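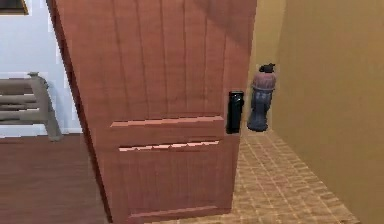
# Doors, doors, doors

April 2, 2024

Right, I've finally got round to putting up the door page! Most of you know I've spent my evenings since the winter steering a pretend robot round pretend houses, and that I'm supposed to be teaching it to deal with doors. You drive it yourself with a hand controller, it keeps a record of everything you did, and later on the training lot at Varghese feed all those records in and see whether the robot can manage without you. One go from start to finish is called a demo. I've done 392 so far and kept 364 of them, and I'm quite pleased with that (the first week was shocking and I'm not going to talk about it).

Marion Rankin got me into this. She does the same job with drawers and has the patience of a heron, and she's been on at me to write down what I've picked up before I forget it all.

## The reddish door with the black handle

I call this house Flirkby, after the village where my gran lived, as she had a grey bench in her hall too. The proper name is a long string of letters that I can never remember.

The handle is tall and narrow and sits on the right-hand edge of the door, halfway up. Lovely to aim at, all that black against the reddish wood! In some of the other houses the handle is nearly the same colour as the door and I spend half the demo squinting at it.

You've got dark wooden floor on the left and little beige tiles on the right, so it's very easy to keep track of which room you're in. That sounds daft until you've turned the robot round twice and lost your bearings completely.

Then there's the vase. It's pink and mauve up top and slate blue lower down, with a small black bit on the very top, and it stands at the back on the tiles. From this angle it looks as if it's right up against the handle, but it's further back than you think. I was forever stopping short for it when I started. Marion told me to shift the view sideways a touch before reaching, and I've done that ever since.

## How I do a door demo

Every session has 15 goes in it and then I stop for tea, whatever state I'm in. Tired hands make wobbly demos, and the wobbles get learned along with everything else.

I come up to the handle slowly, with the gripper already turned the way I want it. Twisting at the last second always looks horrible when you play it back. Then close, wait a beat, and move. The wait matters more than I'd expected (I used to grab and yank in one go, and Varghese very politely sent a whole batch back).

For a door that's already part way open I like to begin from 3 different spots: one square on, one well to the left and one well to the right. If I only ever begin square on, that's all the robot gets to know about.

And the arc! A door swings, so your hand has to swing with it. My early ones pulled in a straight line and the gripper slid off over and over. I ended up practising on the real bathroom door with my eyes shut, feeling where my wrist went, which helped no end and baffled the dog.

If I fluff the grab but get it back neatly, I keep the demo and put "recovered" in the notes box. If I've clattered about and only got through by luck, it goes in the bin.

## What's next

I've asked for a go at the cupboards in the Grestville set, which have tiny round knobs, so wish me luck with those. Marion is moving over to the Wultemar kitchens in June and says I can have her old controller, the one with the good trigger. I'll add to this page when I've got something worth showing, and do write if you do this sort of thing as well. I'd love to know how you cope with sliding doors!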